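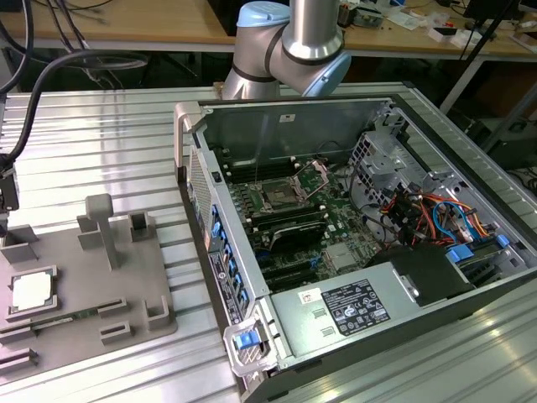
One patient at Clovberg told us that she had read the old sheet four times at the kitchen table and still didn't know whether she could have milk in her tea. She had settled the matter by going without tea altogether, and arrived for her colonoscopy with a headache and a very long list of questions. We heard some version of this again and again, and it shaped nearly everything we did next.

Figure 1. Desktop computer tower on its side, side panel removed, CPU socket empty.

4. What patients made of the two sheets

4.1 The old sheet

The sheet in use at both clinics when we began was two sides of close print. It was correct, as far as we could judge, and the nurses at Omurer had looked after it well over the years, adding a line whenever a problem came up. That was also its trouble. A line about iron tablets had been put in beside the line about seeds, and a line about driving home sat in the middle of the diet advice. Patients who read from top to bottom met the instructions in the order in which the clinic had thought of them.

We asked people to read the sheet aloud and to stop wherever they felt unsure. This is a simple way of working and we can't recommend it warmly enough. Most stopped at "low residue", a term that no patient in our group used in daily life. Several took it to mean food that leaves nothing on the plate. Others stopped at "clear fluids". Water was easy. Black coffee divided people sharply, and so did strained soup, fizzy drinks and ice lollies. One man had ruled out apple juice on the grounds that it was yellow, then drunk a glass of milk, which he thought of as plain.

4.2 Making the new sheet

The new sheet, which the clinics now call the Dewan sheet after the ward where it was first tried, was written with patients in the room. We held the sessions in the outpatient tea room at Wotside and asked people who had already been through the test to tell us what they wished they had been given. They were generous and quick, and very funny about a subject that many of them had never talked about with anyone outside the family.

Three decisions came out of those sessions almost at once. The first was to lay the sheet out by day and by meal, so that a patient could find "breakfast, the day before" and read only that. The second was to name foods. "White toast" replaced "refined cereal products", and "no peas, no sweetcorn" replaced a sentence on fibre that ran to four lines. The third was to hold each block of the sheet to 50 words. Here we lost some material that the doctors liked, and there was a fair amount of friendly bargaining over it. The paragraph explaining why the bowel has to be empty went down to one sentence, with a longer note kept on the back for those who wanted it.

A surprise for us was how much people cared about the shopping. The old sheet assumed that the right food was already in the house. Patients asked for a list they could take to the shop some days ahead, and one woman pointed out that her husband did the shopping and would never see the sheet unless part of it could be torn off. The tear-off list was the best loved feature in every later session — we wish we had thought of it ourselves!

4.3 Trying it out

We asked 40 patients to take part. Each was due for a planned colonoscopy and had not had one before. By drawing lots, 20 were sent the old sheet and 20 the new one. Everyone had the same bowel medicine, the same appointment letter and the same telephone number to ring with questions. On the morning of the test a nurse who didn't know which sheet had been sent asked each patient what they had eaten and drunk over the previous two days. The talk took up to 30 minutes, longer than we had planned, as people had plenty to say.

Patients sent the new sheet could describe what they had been asked to do more fully and with fewer gaps. They were also readier to own up to a slip. We think the two go together: a person who knows the rule knows when it has been broken. In the old sheet group there were patients who believed they had followed everything and had, in fact, eaten wholemeal bread or nuts the day before. They were upset to find this out, and we felt for them.

Calls to the helpline changed in kind more than in number. With the old sheet, people rang to ask what words meant. With the new one they rang about their own tablets, their diabetes or their journey home, and these are just the calls that a trained nurse ought to be taking. The helpline nurses noticed the change before we did.

4.4 What the sheet did not fix

The new sheet did little for the taste of the medicine. Patients at both clinics disliked it heartily, and their advice to one another (chill it, use a straw, follow it with something sharp) was better than anything we had written. Some of this has gone into the May reprint.

Nor did it help people who work nights. The sheet is built around breakfast, lunch and tea, and a hospital porter told us that he had no idea which of these he was supposed to be skipping. We tried a second layout by hours before the appointment. It suited him very well and confused almost everyone else. For the present both layouts are offered, and the booking clerk asks which one is wanted.

We also have to be plain about size. This was a small trial in two clinics whose staff were keen on the idea from the start, and we did not set out to measure how clean the bowel was at the time of the test. A larger study should do that. What we can say is that the patients understood the new sheet, used it and, in several cases, passed it on to a brother or a neighbour — not quite what we had intended, and we have added a line asking them to ring their own clinic first.

By the Omurer Patient Leaflet Group
14/04/2011

Comments (4)

I had the old sheet and can confirm the milk confusion. Would have loved the shopping list. Is there a version for vegetarians? Half the safe foods seem to be chicken.

Very glad to see night workers mentioned. I run a small endoscopy unit and we've simply never asked. Going to bring it up with our booking staff.

Did you look at large print? My father gave up on his sheet because of the type size and rang me instead, and I told him the wrong thing about jelly.

Red jelly, was it? Same here.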